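Staff Forum – Accommodation Services – Working Practices
Topic: Clearing tasks, gripper tools and the new rota
Replies: 8

Marijke Van der Linden (moderator)
Colleagues are invited to comment in this thread on the introduction of gripper-based clearing in the furnished lets managed by Liltine. Management has confirmed that the room-clearing stage will be prepared for automation in three steps. In the first, attendants carry out the work with the hand-held gripper. In the second, the recorded work is used to train the Listero unit. In the third, the unit clears rooms under the supervision of an attendant. Contributions should remain courteous and should concern the work itself. Questions about individual contracts should be sent to the personnel office.

kgroen_block2
Thank you for opening the thread. I have worked with the hand-held gripper since July and wish to record two points. The first is pace. A room which I would clear by hand in a few minutes takes considerably longer with the tool, and the rota has not been altered to reflect this. The second is the wrist. The tool is not heavy, but it is held at one angle for long periods, and by the end of a shift I feel it.
I have no objection to the project as such. I do object to being measured against the old targets while using the new method.
Koen Groen

Liudmyla B.
I support what Koen has written about targets. On the wrist, my experience has been different. I have had back trouble for years, and a tool that reaches down for me has been a relief. I would ask that any decision to shorten gripper shifts be left to the attendant and not applied to everyone.

wvanwijk
I should like to raise a matter of principle. The guidance note issued to attendants describes clearing as "simple, repetitive handling". I do not accept that description. An attendant decides, room by room, what is rubbish and what belongs to the resident. A folded paper on a bed may be a wrapper or a letter. If the work is described as simple, it will in due course be graded as simple, and those of us who supervise the machine will be paid accordingly.
Wilma Van Wijk

J. Wuyts (project office)
I am grateful for these replies and will answer them in order.
On targets, Wilma and Koen are right that the rota was not adjusted. A revised figure of 24 rooms per team per week has been proposed for the gripper stage, and no attendant will be assessed against the former figure while the proposal is under discussion.
On grading, the phrase in the guidance note was poorly chosen and will be withdrawn. The recordings made so far, 1,702 in total, show how varied the handling is. Soft paper is a fair case. It changes shape when the fingers close on it, and it must be held over the bin before it is let go.
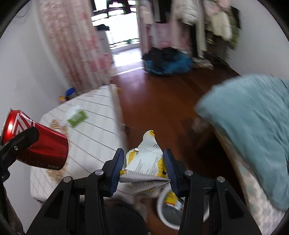
Points on which a reply has been requested

1. Whether attendants may decline the gripper stage without loss of hours.
2. Whether supervision of the Listero unit will be a graded post.
3. Who decides when an item is not to be thrown away.
4. Whether residents will be told in writing that clearing work is recorded.
Jelle Wuyts

wvanwijk
I thank Jelle for the withdrawal of the phrase. On point 3, I would ask for a plain rule: where there is doubt, the item stays where it is and the attendant decides. The machine should never have the last word on a resident's belongings.

kgroen_block2
I must disagree in part. If every doubtful item is left for the attendant, we shall spend the shift walking behind the unit and doing the awkward half of its job. That is what happened when the Metwally floor machines were brought in. The long corridors were done for us and the corners were not, and the corners were given no time on the rota. I would prefer a smaller number of rooms given to the unit, and those rooms done properly.

Liudmyla B.
Koen's account of the floor machines is accurate, but I draw another lesson from it. The corners were a problem of the rota. Once the time was added, most of us were content to have the corridors taken off our hands. I would rather argue for the hours now than argue against the unit.
On point 4, I consider written notice essential. These are people's bedrooms. A resident in block 1 asked me what the tool was for and I had nothing to give her.

J. Wuyts (project office)
On point 4, a notice is being drafted and will be delivered to all 105 residents before recording continues in occupied rooms. Consent may be refused, and the room will then be cleared by hand in the usual way.
On point 1, the answer is yes. Hours are protected.
Points 2 and 3 remain open. Koen's proposal for a smaller allocation will be put forward together with Wilma's rule – I do not see that they exclude one another.

Marijke Van der Linden (moderator)
The thread will stay open until points 2 and 3 have been answered. Colleagues who use the gripper are asked to report wrist or back discomfort on the ordinary health form, stating the length of the shift. Replies concerning the Clunadia laundry system have been moved to their own topic.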